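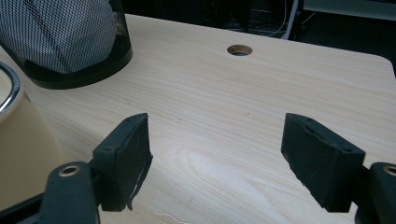 PRESS RELEASES | ROBOTICS

Gumance opens hand-taught task library to outside labs

August | By Yvonne Rowbotham

BAINBRIDGE – Gumance will open its library of hand-taught tabletop tasks to outside labs this month. The first release holds 2,000 demonstrations, each performed by a person holding a pair of grippers at an ordinary desk or table.

The demonstrations use household things such as cups, snack cans, strainer baskets and waste bins. The person works with one gripper in each hand, and the motion is recorded for training robot arms. No arm has to be present while a task is being shown.

Of the 2,000 demonstrations, 615 use both hands. Labs may apply for the full set or for the two-handed part alone. Access is free for the first 50 labs accepted.

"A new person can pick up the grippers and start on the same morning," said Hòa Âu of Gumance. "We ask them to move the way they would at home, only a little slower."

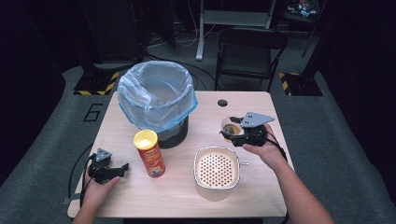
Kalkidan Seyoum said that showing a job by hand had cut the time her team spent on remote control, though she still prefers remote control for heavy lifting and for anything near heat.

A second release of 1,000 demonstrations is in preparation and will cover pouring and wiping. Applications are handled by Ashley Tunstall at the Bainbridge office.

We use cookies to improve your visit. Accept | Settings

Contact: Gumance Press Office, Bainbridge | © Gumance | Back to top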